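Home | Families | Calendar | Forms | Contact

How to Sign Up for a Performance Slot at the Fall Family Night

Updated 27 October 2026

Each performing group at Howells Elementary needs one sign-up per student. The form is in the Callell family portal and takes a few minutes. Students who are attending but not performing do not need a slot.

1. Log in to Callell with the email address the school has on file. If the login fails, use the reset link. Do not create a second account.

2. Open Events, then Family Night. Select your student's name from the list. Siblings must be entered one at a time.

3. Choose the group: choir, recorder, dance or drum line. The call time appears after you choose. Choir reports to Room 20 and all other groups report to Room 31.

4. Enter the number of seats you need. The main hall holds 326 — once it is full, the portal offers seats in the cafeteria, where the concert is shown on a screen.

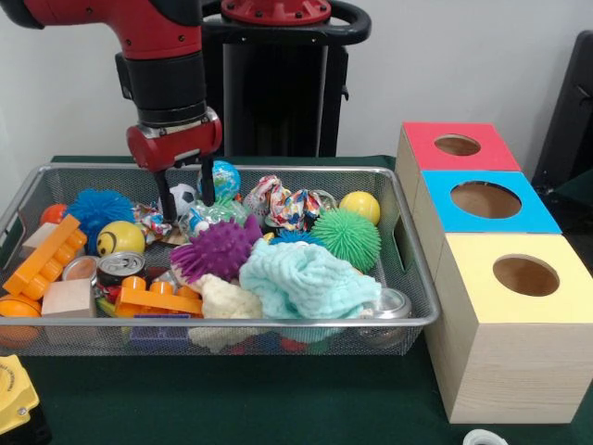
5. Check the pickup section. List every adult who may collect your student after the performance. Names left over from the August registration form do not carry across.

6. Press Submit and wait for the confirmation code. Save it or print it. The front desk asks for the code at check-in.

To change a slot, open the same form and select Edit. Changing the group releases the old slot right away, so confirm that the new one is open first.

Parking is in the Dulbridge Road lot. The Ralton Street gate stays locked during the event — use it for bus drop-off only. For portal problems, call the front office at extension 411.

Shares: 20 | Comments: 0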